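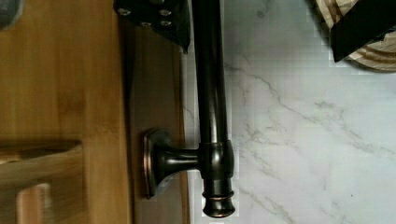 Fig. 4.1 Bar handle on a wooden cabinet door, gripper finger alongside the bar.

Chapter 4
When the Grip Goes Wrong

Start with the handle. A door handle looks like the easy part of any kitchen job — get a finger either side of the bar, close, pull. Most of the stoppages in the Wurkstead log begin right there. Not with the big lifts. With a bar, a post and a small gap.

The bar stands off the door on a short post. Room for a finger behind it, but not much room for error. Come in too deep and the finger presses on the wood. Come in too low and it meets the post. In both cases the arm is still being told to move, and it can't, and the force has to go somewhere.

What follows is the case we shall use for the whole chapter. Keep a thumb in this page, you will need it for the exercises.
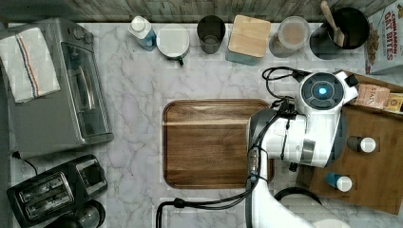
Page last changed: Tuesday, August 11, 2026

The Wurkstead fault

Crisanto Catacutan was running the door task, Arnel Panganiban had the stop button. Run 14. The fingers closed on the bar with one of them pushed hard against the door face. The controller read the pressure as a good grip. It wasn't. On the pull the finger slipped, the arm let go of all that stored force at once and swung back over the worktop. Panganiban hit stop. Nothing broken, nobody hurt, a scrape on the stile.

Three things to take from the log:

The grip check looked at force only. It never asked how far apart the fingers were. A finger jammed on wood and a finger closed on a bar gave the same answer.

The speed limit was set for the pull, and did not cover the swing back. Catacutan had raised this in December, it was written down and left.

The stop worked, but late. Arm travel after the button was longer than the figure in the Griffiths manual, which had been measured with the arm tucked in close. Reach out further and the stopping distance grows. Measure it at the reach you will acutally use.

Cables

Look at the cables before you blame the software. A loop that hangs free at rest can pull tight when the wrist turns, and a tight cable drags on the joint. The controller feels the drag and may take it for contact. At Alville they lost 2 days to this. The grip code was fine, the cable was short.

Also, a slack loop on the worktop can catch on things. Jars, bottles, a toaster lever. Run the arm through its full range by hand, power off, and watch the cable the whole way — not just the end points. 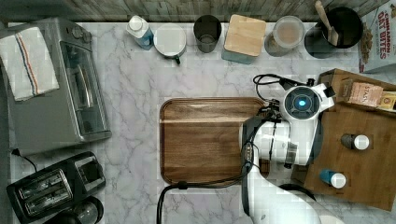 Fig. 4.2 Arm over the worktop, with cables looping from the gripper head and down across the board.

What counts as a fault

We use the Skumdale wording in this book. A fault is any state the controller does not know it is in. So a dropped bottle that gets reported is an error. A dropped bottle that gets logged as placed is a fault, and it is the worse of the two, even if the mess is the same size.

By that rule run 14 was a fault from the moment the fingers closed, well before anything swung. Section 4.2 goes back to that moment and works through the readings. Section 4.3 deals with stopping distance, and you will want a tape measure for it and a partner who can be be trusted with the button.

Before you go on: write down where you would stand during the pull. Keep the answer, we come back to it.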